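Capítulo 2
Superfícies de apoio e objetos de pequeno porte

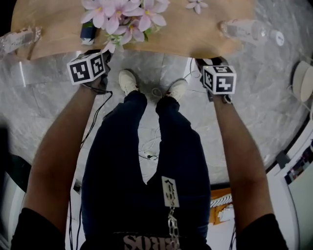 Figura 2.1. Tampo de madeira clara com flores artificiais cor-de-rosa e garrafas de plástico transparente deitadas.

O arranjo de uma mesa inicia-se pelo levantamento dos objetos, classificados por forma, massa e estabilidade. Corpos cilíndricos deitados, como as garrafas da Figura 2.1, podem rolar; em tampos de bordo arredondado, convém afastá-los da extremidade. Flores artificiais deformam-se sob pressão e devem ser seguradas pelo caule ou pela base. As peças soltas registam-se à parte do conjunto.

Neste capítulo adota-se um tampo de referência de 700 mm de profundidade. A secção 2.1 trata da classificação; a secção 2.2, da ordem de arrumação.

Categoria: Manuais técnicos > Organização de espaços

© Edições Canero | Contacto | Voltar ao topo

Títulos relacionados
Embalagem e acondicionamento
Mobiliário: medidas e materiais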